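Benedetta Donati had the kettle on before I got my coat off, and it was a good while before we got around to the choir at all. She has sung alto in Plesville since she was eleven, and she still talks about her first October concert as though she'd walked home from it last night.

"My knees were knocking so hard I thought the whole front row could hear them," she told me, laughing. "And then we started, and oh, I forgot I even had knees!"

The choir owns 187 pieces of sheet music, most of them copied out by her aunt, Benedetta Cattaneo (yes, she was named for her), who led the singers for years and put up with no mumbling.

"She'd stop us dead in the middle of a hymn and say, 'I heard four words of that.' We were terrified of her, and we adored her."

The spring concert is on 24th May, and the hall in Lodhi seats 200. Donati has a solo this time, a short one, which she practices over the dishes.

"The sink has the best echo in the house," she said.
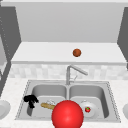 A shelf in a sink alcove, with dark gray panels on either side.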